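To: Silter manipulation list
Subject: Re: Grasp planning near lattice walls

Marisol Restrepo wrote:
> Does the Avcı method plan on the basket walls themselves,
> or on a plain box around them?

Dear Dr. Restrepo,

The planner uses a plain box. Each cell opening is treated as solid.

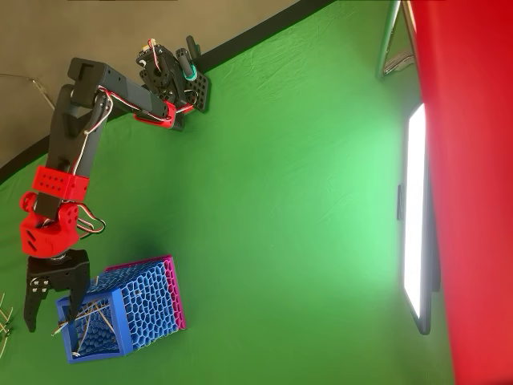
In the Prundwood trials this cut planning time by up to 70 percent. Of the 6 approach angles tested, 4 met our clearance limit. The remaining angles will be repeated in October.

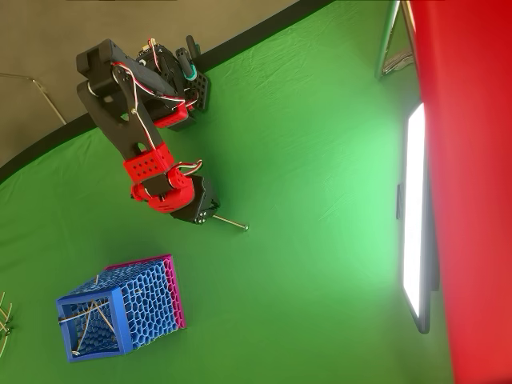 Arm and honeycomb-walled container, green backdrop.

Respectfully,
Manipulation Group, Cedunville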